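# Cloth folding on the two-arm bench: workshop tips

Notes from the Willow cell at Dundcombe, tidied up a bit 30 Apr 2024. Mostly for whoever runs the next lot of folds.

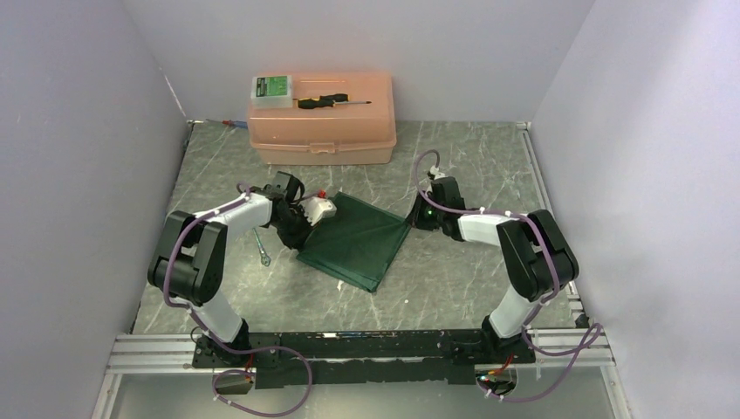
## Before you start

- Iron the cloth. Yes, every morning. Old creases pull the fold line over and the numbers go wonky.
- One cloth per session. Swapping half way cost us a whole block in November.
- Dark cloth on the pale-veined top is fine for the corner finder. White cloth on it was hopeless, don't bother.
- Check the cable loops by moving each arm by hand through its full reach. If it tugs, clip it further up the link.
- Spanners, screwdrivers, bits: toolbox or behind it. A stray spanner near the left arm is fine untill the day it isn't in the training runs and is in the test runs. Pick one and stick to it.

## Getting a clean grip

Corners first. Edges slide.

Come down slow for the last 20 mm. Faster than that and the fingers push a ripple ahead of them, then you pinch the ripple and think you've got the corner. You get two layers when you wanted one, or the other way about.

Both arms down before either lifts. We tried left then right for a week, the cloth swings round and the second corner is never where it was.

If the grip slips more than twice in a row, wipe the fingertips with a damp rag, let them dry, go again. Don't turn the force up. Saxena method says fixed force all through and if you change it the runs can't be pooled.

## Pause at the half fold

This is the one that made the difference. Old method: fold, fold, done, no stopping. New one: arms hold still after the first fold, camera takes another look, corners get found again from scratch.

Same cloth, same start positions, 426 runs in all, split evenly.

| Method | Good folds |
|---|---|
| Straight through | 13 in 100 failed to beat... | 

Scrap that table, I'll redo it from the proper sheet. Short version: with the pause, 84% came out square to our gauge. Without it, well under. Most of the bad ones had a layer sticking out at one side, and that starts at the first fold.

Caveats. One cloth type. One bench. Nobody has tried it on anything stretchy, tea towels only so far, and the Bremamow gauge is fussy about thick hems.

## Scoring

- Let go and back both arms off before you measure.
- Gauge square against the longest side, not the nearest.
- Layers uneven but edges within the line = pass. Write "uneven" in the notes column anyway.
- A fold sitting at an angle to the bench is still a pass. We score the shape, where it ends up is a seperate column.
- Dropped cloth is a fail, even if it lands nicely.

## Resetting

Shake out, lay flat, smooth from the middle. Use the start card so it goes down at the right angle. Log the run number before pressing go. Anything you forget to log gets binned, no guessing afterwards.

Next up: same pause, shorter. Might get away with half the time.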